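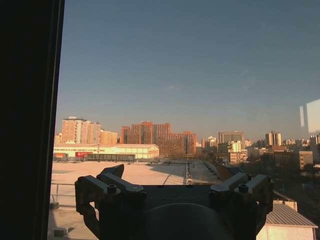
Clear sky, sunlit rooftop: the view that decided everything else in the room.

The best thing in Nazanin Kiani's new workroom was there before she moved in. It's the window. She came to see the place in the late afternoon, looked out over all that flat, pale roof with the long shadows lying across it, and signed for it the same week. She hadn't even checked whether the heat worked (it does, mostly).

I love a room that starts from its window. So many start from the sofa, and then the poor window gets whatever fabric was left on the sale rack! Kiani went the other way. For the first month she hung nothing at all. She wanted to know what the light did, so she kept a notebook on the sill and wrote in it whenever she got up for tea. Glare on the drafting table until lunch. Haze on the horizon most mornings. By four, the roof turns the color of shortbread.

"I filled 12 pages and most of it was me complaining about squinting," she told me. "But then I knew what I needed, and it was hardly anything."

What she needed was a sheer.

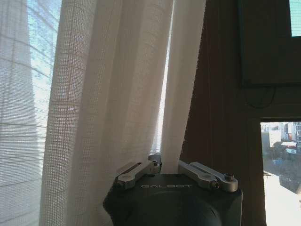
SUVO HEIGHTS, December

Plain white, hung in tall folds, thin enough that the window still shows through it as a few faint lines. That was the brief Kiani gave to Deisy Ayala, who sews curtains out of a former shoe store called Babaei and kept the old sign because she liked the lettering.

Ayala is a joy to talk to about fabric. She'll hand you a corner of something and make you hold it up to a lamp before she tells you what it is. For this job she pulled 3 bolts of sheer and pinned a length of each to Kiani's window, and the two of them sat on the floor and watched until it got dark. The first was too yellow. The second was lovely but had a shine to it that bothered them both. The one they picked has a fine woven grid, tiny squares you only notice when you stand close, and it lets the blue of the sky through.

That last part matters more than you'd think. A lot of sheers flatten daylight into one even gray, and you end up feeling as if you live inside a lampshade. With an open weave you keep a sense of the weather. Kiani says she can tell from her chair whether it's worth going out for a walk.

If you want to try it at home, Ayala's advice is to buy more fabric than feels reasonable. Skimpy sheers look like bandages. She likes at least double the width of the window, more if the cloth is very light, and she hangs the rod as high as the wall allows. Wash the fabric before you hem it. Let the finished panels hang for a week before deciding they're the wrong length, and steam them where they hang.

And leave one side easy to pull back. Kiani does it every evening with her hand, no cords or tiebacks, and stands there for a minute looking at the roof, the railing, the thin mast in the middle of it all. She has drawn that mast so many times now that she's thinking of printing a little book of it. Her working title is Usar, and she won't tell me what it means.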